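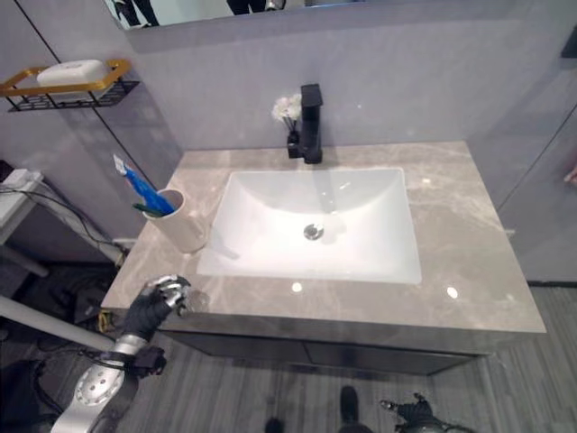
Marble-patterned vanity top with a white undermount sink and a matte black faucet.

Stone Sealers and Countertop Care: Questions We Get

Willy Lambrechts answers most of these at the counter in Eluddale. He sold sealer for years before he started doubting half of what was printed on the bottles, so expect some grumbling.

Do I need to seal my countertop at all?

Maybe. A lot of people who buy sealer have a top that can't absorb it. Quartz composite, laminate, solid surface and porcelain don't need it, whatever the label says about "all surfaces." Natural marble, limestone and some granites can benefit. If you don't know what you have, find out before you spend money. The pattern on top won't tell you much, because plenty of materials are made to look like marble now, and some of them do it very well.

How do I find out what I have?

Look at an underside or a cut edge, if you can reach one. Ask whoever installed it. If you bought the house with the top already in, the old listing may say "marble," but listings say all kinds of things. A fabricator can usually tell in a minute, and a decent one won't charge you for it.

Does the water drop test work?

Better than most home tests. Put a few drops of water on a clean, dry spot, wait fifteen minutes, wipe it up, and see whether the spot has gone darker. If it has, water is getting in. If it hasn't, sealer won't get in either, and you'll be left buffing a sticky film off the surface. Try a couple of places. The area beside the faucet often behaves differently from the far corner.

Ignore the videos where water beads up and rolls away. Beading only tells you about the surface. A coat of car wax will bead water too.

The bottle says it lasts 15 years. Does it?

We'd like to see the countertop it was tested on. Ask the seller how the number was arrived at and you will generally get a brochure. Read the warranty as well. Many of the long ones cover replacing the sealer and leave out the stone, the labor and the stain. Some require you to use the same company's cleaner the whole time and keep the receipts.

For a bathroom used every day, test once a year and reseal when the test says so.

Will sealer stop etching?

No. This is the big one. Etching is acid eating the surface of the stone, and an ordinary penetrating sealer sits below that. Lemon juice, vinegar, some toners and many toilet bowl cleaners will leave a dull mark on sealed marble just as they will on bare marble. Randi Söderlund brought us a sample piece last August with four different sealers on it, a stripe of each, and a line of vinegar across the lot. All four stripes had the same dull line through them.

There are film coatings that do resist acid. They cost a good deal more, they change how the stone feels, and they scratch.

What about "nano" sealers?

We carry one. It's fine. We have not seen it do anything the regular one doesn't. If someone can show us a side-by-side on the same slab, we'll change this answer.

Is the professional service worth it?

For a big kitchen in soft limestone, possibly. For one bathroom vanity, we doubt it. One customer was quoted $418 to seal a single vanity top, with a "molecular bonding treatment" added for another $124. We asked what the treatment was and the company never called back. A small bottle and two old T-shirts will do the same job in less than an hour, not counting the cure time.

If you do hire someone, ask for the name of the product they use. Then look it up.

How do I put it on?

Clean the top and let it dry overnight. Wipe on a thin coat. Wait as long as the label says, usually five to ten minutes, then wipe off every bit that hasn't soaked in. Most of the problems we hear about come from sealer left to dry on the surface. Keep it off the faucet finish, especially a dark one, and open a window.

Can I use vinegar if I dilute it?

Not on marble or limestone. Weak acid is still acid. Vinegar has a reputation for being gentle because you can eat it, and the stone doesn't care about that.

So what should I clean with?

Warm water and a little dish soap, rinsed and dried with a towel. We sell a stone cleaner, and it smells nicer. Tahsin Cassim in our warehouse used dish soap on his own marble long before he worked here and still does.

What about the rusty ring under my shaving cream can?

Try a poultice made for rust. Oil stains need a different one, and the "all stains" poultice is usually the oil kind with a new sticker. Cover it with plastic, leave it a day, and don't expect the first round to get everything. Skip the rust removers meant for toilets and sinks. They will probably take the rust off and leave you an etch in the same shape.

The caulk around my sink is turning black. Is that the sealer?

No, it's most likely mildew, and stone sealer won't fix it. Cut the old caulk out, clean, let it dry well and put in fresh silicone. Use one marked safe for stone, as a few of the cheap ones can leave a greasy shadow along the edge.

Do you take back opened bottles?

Unopened only, with the receipt. Do the water test first and you may not need to buy one. The counter closes at noon on Friday.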